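About Skavilura

Skavilura teaches robots to do small, fiddly jobs with two arms. We are a company of 86 people with our main workshop in Vedby and a smaller office on the Wibisono campus. Our customers run laundries, packing lines and repair benches, and most of them come to us with a task that their staff can do without thinking and that no one has managed to write down as a set of instructions.

Our approach is to have a person show the robot what to do. A trained operator performs the task through the robot, by remote control, and the positions of both arms are recorded from start to finish. The recordings are then used to train a control program for that task.

How we began

The company was founded by Manon Marchand and Babatunde Tamuno, who had worked together on remote handling equipment and had grown used to seeing skilled operators do things with a pair of grippers that the planning software could not. Their first product, Stista, was a set of hand controls for two arms, built on a kitchen table and sold to university laboratories. Stista is now in its third version and is still the system our own operators use every day.

In the early years we sold only the controls. Customers soon began to ask whether we would record the demonstrations as well, and this service is now the larger part of our business.

What we do

Each project starts with a visit. One of our engineers watches the task as it is done by hand, asks the people who do it where it goes wrong, and agrees with the customer on what will count as a finished piece. We then set up a work cell in Vedby, and an operator begins recording. 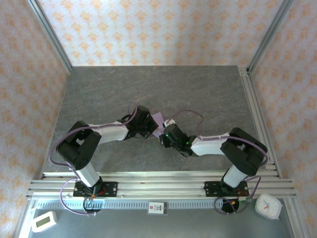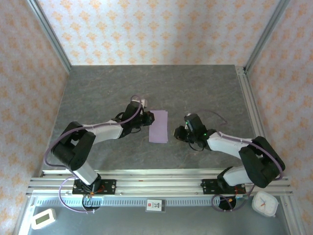 Work with thin, flat materials has become a specialty of the Vedby workshop. Sheets and cloths shift when they are touched, and an operator has to learn how much to pull with one arm while the other holds still. The cells used for this work have two arms mounted on a shared rail at the front, reaching in over the table from the left and the right, so that both grippers can get to a sheet lying in the middle. Patterned wall panels, such as the orange and pale ones used here, are part of our standard stock of cell linings. We change linings between series so that a trained program does not come to depend on one background. Table surfaces and material colors are changed in the same way.

A typical order calls for 599 accepted demonstrations of a single task. Every recording is reviewed by a second person before it is accepted. Attempts that fail are labeled and kept apart - some customers ask for them, and our own engineers find them useful when a trained program makes the same mistake.

Our operators

Demonstrating a task well is skilled work, and we treat it as a profession. New operators train for 8 weeks under Somtochukwu Abubakar, who leads operator training. They begin by moving blocks from one side of the table to the other, go on to handing objects between the arms, and finish with soft materials. No operator spends more than two hours at the controls without a break, and every operator spends part of the week reviewing recordings made by colleagues.

We hire from many backgrounds. Among our present operators are former tailors, a dental technician and several people who came to us from crane and forklift work. Experience with robots is welcome but is not required. Training groups start in August and again in early spring.

Who we are

Manon Marchand is managing director. Babatunde Tamuno leads engineering and is responsible for Stista. Garba Afolabi heads the Vedby workshop, including the building and upkeep of all work cells. Onyekachi Bashir manages customer projects and is the first point of contact for new inquiries.

Visiting and contact

Customers are welcome to try the controls in person before placing an order. Visits to Vedby are by appointment, with tours beginning at 10 in the morning, and should be arranged through the project office. Please let us know in advance if you plan to bring samples of your own material, and send the measurements of the largest piece.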